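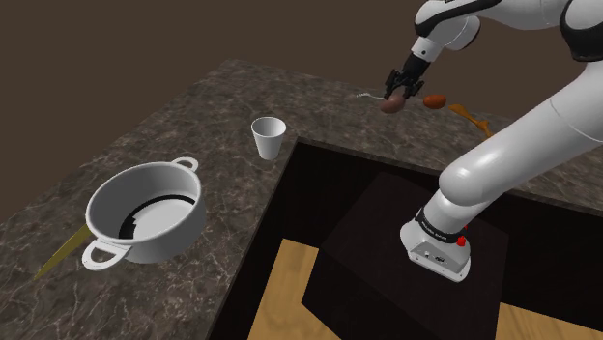 A dark stone worktop with pale veining, with a white two-handled cooking pot standing on it. Computer rendering.

A stone worktop, or stone countertop, is a flat horizontal working surface of cut natural stone, fitted over base cabinets or a supporting frame in a kitchen, laboratory, shop or bathroom. The term is also applied loosely to surfaces of crushed stone bound with resin, although most trade bodies class these separately as engineered stone.

Materials

The stones in common use are granite, marble, limestone, slate, soapstone and quartzite. Trade names do not follow geological ones. Many slabs sold as granite are gabbro, gneiss or syenite, and many sold as marble are limestones hard enough to take a polish. The Lorow quarries, for instance, supply a dark limestone that has long been sold as "Lorow marble", although it has not been recrystallised by heat or pressure.

Veining is the result of cracks in the parent rock that were later filled with another mineral. In dark limestones the filling is usually calcite, which shows as thin white or cream lines. Veins of this kind may be as strong as the rock around them, but where the filling is incomplete the slab can split along them during cutting. Slabs with open veins are backed with mesh and resin before they leave the works.

Manufacture

Blocks are sawn into slabs with gang saws or diamond wire. Slabs for kitchen use are normally 30 mm thick, while a 22 mm slab is accepted where the cabinets give support along the full length. Thinner slabs are bonded to a board and given a built-up front edge.

The face is then finished by one of several methods. Polishing gives a reflective surface and the deepest colour. Honing stops at an earlier grit and leaves the surface matt. Flaming, in which the face is heated until the outer grains burst away, is suited only to stones rich in quartz and is rare indoors, as the rough texture is hard to clean.

Cut-outs for sinks and hobs are made at the works where possible. Inside corners are cut to a radius of at least 5 mm, a square corner being a common starting point for cracks.

Installation

A template is taken once the cabinets have been fixed and levelled. Joints are placed away from sink cut-outs and filled with coloured resin or, in older work, with plaster and stone dust. An overhang of more than a third of the depth generally requires brackets. The slab is bedded on silicone, and a gap of 2 mm is left at the wall to allow for movement.

Properties in use

Granite and quartzite resist scratching by steel knives. Marble and limestone do not, and both are etched by vinegar, lemon juice and many descaling products. Etching is a loss of surface material and cannot be removed by washing; the area has to be repolished. Soapstone is soft but does not react with household acids, which accounts for its use in laboratories.

Porous stones are treated with an impregnating sealer. The sealer slows the uptake of oil and water without preventing it, and must be renewed.

Regional practice

In the Flernargate district worktops were traditionally made from local slate, split by hand and rubbed smooth with sand. Production ended when the last pit flooded, and replacement slabs are now brought in from Vollska.

See also
Baloch stone
Engineered stone
Terrazzo

This page was last edited on May 14, 2018.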